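Keep the Paper Manual

Every appliance I have bought in the past few years came with a card where the manual used to be. The card has a square code on it and a line telling me to scan it for full instructions. I think this is a bad trade, and I think the people who buy things should say so more often.

The usual argument is cost and waste. A printed booklet uses paper, most buyers throw it out, and the web version can be corrected. All of that is true. My neighbor Tarun Nautiyal ran a repair counter for 20 years and he makes the same argument, so I don't dismiss it. But the web version is only there as long as the company wants it there. I own a Koltton space heater whose code now leads to a page selling a different heater.

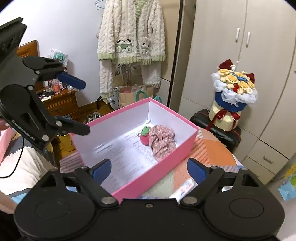
Printed instructions have one big advantage, and it is that they stay with the thing. You don't need an account, a charged phone or a signal. A booklet of white pages in small black print, lying open in the bottom of a pink box, is as readable in ten years as it is now. The print is often too small, I'll grant that, and I keep a magnifier in the kitchen drawer for it. Still, small print can be magnified. A dead link can't.

There is also the matter of who gets left out. Last July I helped Isla Ruawai set up a Kasel blood pressure monitor. She is a careful person and would have done it herself from a page of diagrams. Her phone is old and would not open the video. We did it on my phone, and she wrote the steps on the back of an envelope - so in the end there was a paper manual after all, and she had to make it.

Companies say they will mail a printed copy on request. I asked Kasel for one. The form wanted the serial number, the store and the date of purchase, and the copy took two months to arrive.
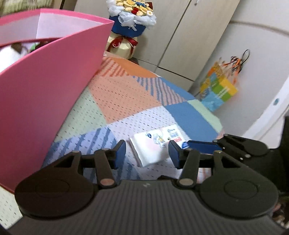
Storage is the complaint I hear most from people who disagree with me. They say manuals pile up in drawers and get lost. Mine live together in one place, and I don't find it hard. Any big container with an open top would do, like the pink one next to that patchwork-print cloth, and you can see what is in it without taking off a lid. When an appliance goes, its booklet goes too.

I am not asking for the thick books in 12 languages. Two folded sheets would cover most products: how to set it up, how to clean it, what the lights mean, and which parts can be replaced. Put the rest online if you like. But put those sheets in the box.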